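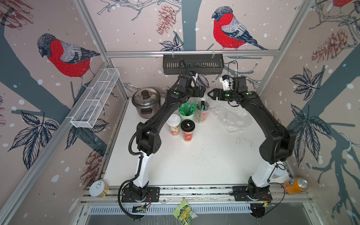
Teodora Vukčević wrote to ask whether the softener may be filled with salt before the first rinse, and the answer remains no: salt is added only at step 9 of this section. Her letter also noted that the earlier issue gave the bypass positions in a different order from the label on the valve. The order printed on the label is correct and has been followed throughout this issue.

Section 4. Installing and Starting the Amden Water Softener
Issued by Erer Household Water, Purkham office
Revised 2023-04-27

4.1 Before You Begin

The Amden softener is intended for cold drinking water supplied to a single dwelling. It must not be connected to a hot water line or to a line serving an outdoor irrigation system. Local plumbing codes take precedence over anything stated in this section. Where a permit is required, obtain it before the main supply is shut off.

Select a level, dry floor that will bear the weight of a full salt tank. A floor drain or standpipe must be within reach of the drain hose supplied. Leave a clearance of 300 mm on the left side of the cabinet, 300 mm on the right side, and 400 mm above the lid.

CAUTION: Do not install the unit where the temperature may fall below freezing. Ice can split the resin tank, and damage of this kind is excluded from the warranty.

4.2 Connecting the Unit

1. Shut off the main water supply. Open the lowest faucet in the house and allow the lines to drain.

2. Set the cabinet in its final position. Adjust the four feet until the cabinet no longer rocks.

3. Attach the bypass valve to the back of the control head. Tighten the collars by hand only. A wrench will crack them.

4. Connect the supply line to the port marked IN and the house line to the port marked OUT.

5. Push the drain hose onto the drain fitting and secure it with the clamp. Lead the free end to the floor drain or standpipe, leaving an air gap above the drain opening. Never seal the hose directly into a sewer line.

6. Turn the bypass valve to BYPASS. Reopen the main supply slowly and inspect each joint for leaks.

NOTE: Water drawn from the faucets at this stage is untreated. Cloudiness caused by trapped air should clear after a short period of running.

4.3 First Rinse and Settings

7. Plug the power supply into an indoor outlet that is not controlled by a wall switch. Set the clock using the arrow keys.

8. Turn the bypass valve to SERVICE, a quarter turn at a time. Press and hold RINSE until the display reads Ra. The letters remain on the display until the rinse is finished. Do not open the salt lid during this period.

9. When the display returns to the clock, add salt to the fill line inside the salt tank. Use pellet or crystal salt sold for water softeners. Rock salt leaves sediment in the tank and should be avoided.

10. Press HARDNESS and enter the value given on your water report, in grains per gallon. The factory setting is 13. If the report also lists iron, follow the table in Section 6 to find the adjusted value.

11. Choose a regeneration time when little water is used in the house. Homes with night-shift workers may prefer midday.

CAUTION: Persons on a sodium-restricted diet should consult a physician before drinking softened water. An untreated line to the kitchen cold faucet may be fitted by a licensed plumber.

4.4 After Start-Up

Inspect the joints again on the following day. Check the salt level monthly, and break up any crust with a broom handle, keeping clear of the tank walls. If the house will be empty for an extended period, turn the bypass valve to BYPASS and leave the power connected so that the clock is kept.

Requests for replacement collars should be sent to the Purkham office with the serial number, printed on the underside of the salt lid. Collars ordered before the June parts list takes effect will be supplied in the older gray pattern, which fits all Amden valves.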